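Features > Craft and Trade > Interviews

Print this page | E-mail to a friend

Spoons, handles and a plain table: Alby Goodwin on putting old kitchen tools back to work

Alby Goodwin mends kitchen tools for a living. He started in Bistham with a stall and a box of knives, and now has a unit behind the bus depot with a sink, two benches and a long table where everything gets sorted. Last year he put 900 pieces through his hands. Most were cutlery, and most of the rest had a wooden handle of one sort or another.

I went to see him in May and asked first why anyone would pay to have a spoon looked at.

"They don't, as a rule," he said. "They bring in a carving knife or a masher their mother had, and there's a spoon in the bag as well. I do the spoon for nothing if it only wants a polish."

He has no special fondness for silver. Stainless steel is what people eat with, he said, and it takes more punishment than they think. The fault he sees most is a bent neck, from digging into ice cream straight out of the freezer. He straightens those cold, by hand, over a piece of beech. Scratches in the bowl he leaves alone unless the owner asks.

"You can take every mark out if you've got the time. Then it goes back in the drawer with eleven others that are all scratched, and it looks like it belongs to somebody else."

The sorting table is where he spends his mornings. He likes a pale top, having worked for years on a dark one.

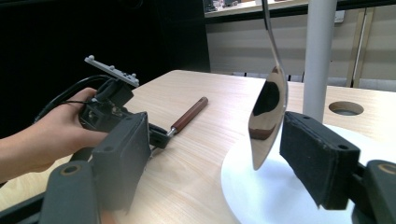 "On the dark one I was forever losing ferrules," he said. "A ferrule's a little thing, just the metal collar where the wood stops. If it rolls off, you can lose half a morning. On light wood you see it straight away."

Handles are the part of the job he talks about most. A loose one can usually be saved. He takes the ferrule off, cleans out the old glue, lets the wood dry for two days and sets it again. If the wood has split along its length he makes a new one, and charges £2 extra for turning it to match. He finishes them with Grullis, an oil he buys by the tin, and won't use varnish – it flakes, he said, and then it is in your dinner.

His apprentice, Danish Warraich, keeps the book. Each job gets a number and a line: what it is, what was wrong, what was done. Number 124 was a potato peeler that has since been back three times. I asked if it would be cheaper to buy a new one.

"Much cheaper," Alby said. "I told her that. She's left-handed and she likes that one."

What does he tell people to do at home? Wash wooden handles by hand and dry them standing up. Don't leave steel cutlery soaking overnight in salty water, as it pits. Keep the dishwasher for things you don't mind about. He oils his own chopping board when he remembers, perhaps twice a year.

He would like a bigger sink, and a second rack for drying. There are no plans to move.

Comments (3)

Toshiko Sekiguchi
He did my bread knife last winter, new handle and all. Still solid. Can anyone say if he takes scissors?

Bevan Rutherford
Toshiko – he does kitchen scissors but not dressmaking ones, or didn't when I asked.

Lachlan Stubbs
Linseed works just as well on handles and costs less. You do have to leave it a good while to dry between coats though.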